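3.2 Planning the Purchase

Complete this section before requesting a quote for a Stendamik mobile unit. Return the site sheet to Samah Mansour at Pletov.

1. List each task the unit will perform and the surface it will work at. Include tables, counters and floor-level pickups.

2. Measure the narrowest passage on the route. The base needs a clear width of 1000 mm. Measure with chairs in their normal position.

3. Select one arm or 2. The second arm is a separate line on the order form and cannot be added after delivery.

4. Run the planned tasks in the Morsy simulator with a room model that matches the site. Place the furniture and small tabletop items at their true size.

5. Enter spare gripper pads in the budget. Order code 381 covers one set.

6. Reserve funds for the yearly service visit. The first visit falls due at 1000 operating hours.

NOTE: The simulator license is billed per seat. Trial seats expire at the end of August.

CAUTION: Do not approve an order on simulator results alone. Floor slope and carpet edges are not modeled. A site check is required.

CAUTION: Prices exclude the charging dock and the lifting gear needed for unloading.

Send questions on order codes to Essam Benmoussa. Lease terms are listed in 3.3.

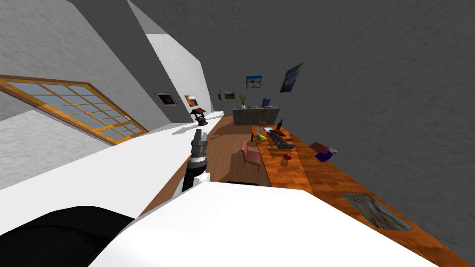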